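旧书的气味

我有个毛病，进了书店不看书名，先闻。翻开，鼻子凑到书缝里，深吸一口，再合上，店主往往已经在用一种看贼的眼神看我了。没办法，我对旧书的气味上瘾，从小学三年级翻我外公那只樟木箱开始，到现在少说也有三十年，戒不掉，也没打算戒。

外公那箱子里其实没几本像样的书，一套残缺的县志，几本农业技术手册，还有一本封皮掉光了的旅行记，写的是什么地方我一直没搞清楚，前面少了十几页，一上来就是作者在渡口等船，等得很不耐烦。我把那本书翻来覆去看了好多遍，渡口、骡子、下雨、客栈里的臭虫，全记住了。但最牢的还是味道：樟脑打头，底下压着一层甜，像放久了的饼干，再往下是土，下雨前院子里的那种土。后来我在任何地方闻到樟脑，脑子里第一个冒出来的就是那个等船的人。

今年四月我去了一趟Groston，一个不大的镇子，专门去逛旧书。去之前朋友们都说你疯了，坐那么久的车，就为了闻书？我说对啊，你们还专门坐飞机去吃面呢。

Groston有八家旧书店，挤在一条上坡的街上，坡陡得要命，设计这条街的人肯定没有背着一包精装书爬过坡。我第一天雄心勃勃，从坡底开始一家一家往上扫，扫到第三家就坐在台阶上喘气，喝完了一整壶水。第二天学乖了，先空着手爬到顶，再一路往下买。这个经验请各位务必收下。

坡顶那家叫Barnitz，门脸窄得像一条缝，进去以后却深得吓人，房间套着房间，过道里还摞着纸箱，得侧着身子走。它的味道是那种很厚的、带一点烟的，像谁家的书房里曾经有个抽烟斗的人，人早不在了，烟还留在纸里。我在里面待了整整一个上午，出来的时候毛衣都腌入味了，晚上搭在旅馆椅背上，半夜醒来还以为屋里坐着个老头。

说到这里得讲点道理，免得你们以为我纯粹是发神经。旧书的味道是有来历的。纸里的纤维素和木质素会慢慢分解，放出各种挥发性的小分子，有的闻起来像香草，有的像杏仁，有的发酸，像醋。木质素多的纸黄得快，味道也冲，所以便宜的机制木浆纸放几十年，又黄又脆又香；早年用破布做的纸反倒清清淡淡，几百年过去还白着一张脸。我刚知道这件事的时候颇受打击，合着我迷了这么多年的香味，就是书在一点一点坏掉的味道。

可是转念一想，酒不也是这样，奶酪不也是这样，火腿不也是这样嘛！时间对东西下手，下得好了，人就管它叫风味。

再加上胶、墨、布面、皮面，加上它待过的屋子，每本书都是一份配方。布面精装的书有股干燥的浆糊味，老一点的用的是动物胶，受了潮会有点腥。皮面的最复杂，保养得好像新马鞍，保养得不好就掉红粉，摸一下满手都是，擦在裤子上洗都洗不掉（别问我怎么知道的）。铜版纸的画册又是另一路，凉凉的，带一点化学气，冲着脸翻很提神，我上学的时候靠一本地图集熬过了好几个期末。
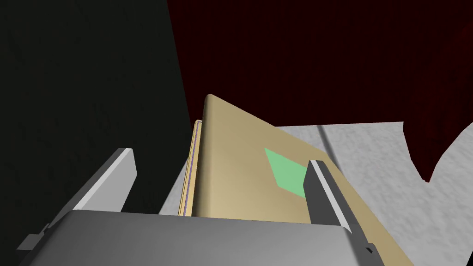 我最喜欢的还是那种不大不小的布面精装，没有护封的。护封这个东西我向来不待见，买回来第一件事就是脱掉，收在抽屉里，等哪天要送人了再穿上。脱了护封的书才肯让你好好拿着，布面磨在掌心里有点涩，书角圆了，书脊上的烫金掉得只剩个影子，得侧过来对着光才认得出来。而且布面吸味道，比纸还吸。厨房里放过的菜谱一闻就知道，葱油味渗到布丝里去了，你说这书有没有人用过？那是真用过。

我在坡中间的Kinnunen就买到了这么一本菜谱。那家店的门口摆着一辆手推车，上面的书随便挑，价钱便宜得让人不好意思。菜谱里夹着一张裁得歪歪扭扭的纸条，铅笔写着“糖减半”，下面画了两道杠。我顺着纸条翻到那一页，是个李子蛋糕。回家以后照着做了，糖减半，确实刚好。我跟写纸条的人不认识，也不会认识，可我们两个对甜的看法完全一致，这种交情我觉得很难得。

旧书里夹的东西可以单开一篇来写。我这些年翻出来过车票、干枯的四叶草、一张牙医的预约卡、半封没写完的道歉信，还有一片压得透亮的火腿皮，我希望那是火腿皮。道歉信我读了好几遍，写信的人为一把伞道歉，说来说去也没说清楚伞到底怎么了。我把它夹回原来那一页，没敢挪地方。

Kinnunen的店主是个话不多的人，看我闻书，也不奇怪，过了一会儿从柜台底下抽出一本来递给我，说，闻闻这个。我一闻，好家伙，海带！那书在船上待过，或者在海边的房子里待过，咸得像刚捞上来。问多少钱，他说不卖，就是留着给人闻的。我在那儿站着又闻了三回。做生意做到这个份上，我是服气的。

当然也有不好闻的时候。霉味是旧书的大敌，跟香味只隔着一层纸。新手常常分不清，我教你一个土办法：香的旧书，闻完了你会想再闻一口；霉的旧书，闻完了你会想打喷嚏，而且嗓子眼里发紧。翻开看看，书缝里有没有灰白的绒毛，纸上有没有成片的斑。褐色小点倒不用太怕，那多半是陈年的老斑，像老年人手背上的，难看归难看，收在干燥的地方一般也就那样了。有绒毛的千万别往家里带，带回去会传染一整架，我吃过这个亏，损失了一排侦探小说，心疼得好几天不想说话。

要是已经带回来了怎么办？先隔离，用袋子单独装着，别跟别的书挨上。挑个干爽有风的日子，把书立起来，书页扇形打开，放在阴凉处晾。别晒，太阳一晒纸就脆，封面还要褪色。等它彻底干透了，戴上口罩，到屋外用软毛刷把浮在上面的刷掉。味道重的，找个带盖的大箱子，底下铺一层小苏打，或者放一碗竹炭，书架空在上面别直接碰着，盖好，放上一两个礼拜再看。有人喜欢往书里喷香水，求求你们了，那个味道混在一起像电影院的厕所。

我家里还有一条规矩，书架不靠外墙。外墙潮，尤其是朝北的。书跟书之间也别塞得太死，要能插进一根手指头，抽的时候不扯书脊，风也走得过去。说是这么说，我自己那几架早就塞得密不透风了，上个月抽一本词典，连带着掉下来五六本，砸在脚背上，青了一大块。

搬家的时候才知道自己到底有多少书。我上次搬家，搬家师傅抬起第一箱，又放下，看了我一眼，说，姐，这装的是砖吧？后来我趁着拆箱登记了一遍，1,807本，其中闻着好的我在本子上画了个小圈。画圈的里头有好些我到现在也没读完，有一本数学史，我连序言都没看懂，可它有股特别干净的杏仁味，我每年过年都要拿出来翻一翻。

这件事我以前有点羞于承认，好像读书人不读内容，光闻味道，是件挺不体面的事。现在脸皮厚了。书买回来，可以读，可以查，可以垫锅，可以砸核桃，也可以闻，哪一样都没耽误另外一样。而且我发现，味道好的书我到底还是会读得多一些，捧起来就不想放下嘛，读着读着，看不懂的也看懂了一点。

电子书我也看，坐地铁看，排队看，睡前关了灯看，方便得很，我不是那种一提电子书就叹气的人。只是有一回出差，在酒店里看完一本非常好看的小说，看完想凑上去闻一下，脸都凑过去了，屏幕蹭了一块粉底，这才想起来它没有味道。那本书后来我又买了纸的，新书，油墨味还很冲，现在放在架子上等着，再过二十年应该就能闻了。

市面上有卖旧书味香薰的，我当然买过，不止一种。有的像皮沙发，有的像香草冰淇淋，还有一种点起来像着了火的文具店。我最满意的是一支叫Arkness的蜡烛，木头味重，尾巴上带点灰，离旧书还差一口气，但下雨天点着它看书，确实能骗过鼻子一小会儿。缺点是贵，烧得又快，我后来舍不得点，掀开盖子干闻。

我问过不少人旧书闻起来像什么，答案五花八门。有人说像奶奶家的衣柜，有人说像中药铺，有人说像学校阅览室，一闻就想上厕所（这个据说很多人有，进了书店就肚子疼，我也偶尔犯）。我妈说像老鼠。我妈对我这个爱好一直持保留态度，每次来我家都要先开窗，从进门开到出门，冬天也开。可有一回我撞见她坐在沙发上，捧着外公那本没有封皮的旅行记，鼻子低低的，半天没翻一页。我没出声，去厨房烧水了。

那本书的樟脑味已经很淡了，樟木箱在老房子拆的时候给了亲戚，书跟着我搬过几次家，慢慢染上了我家的味道，有点咖啡，有点猫。我一度很慌，想过拿塑料袋把它封起来，又查了查，说是密封反而会把酸气闷在里面，纸坏得更快，只好作罢，让它继续在架子上透气。

在Groston的最后一天，我把买的书全摊在旅馆床上，装来装去装不下，最后把两双鞋和一件外套寄了回去，书自己背着。车上邻座的小姑娘一直往我这边瞟，瞟了好几站，终于忍不住问我，阿姨，你的包里是不是有饼干？

我把那本菜谱掏出来给她闻了闻。她皱着眉头想了一会儿，说，还是像饼干，然后又闻了一口。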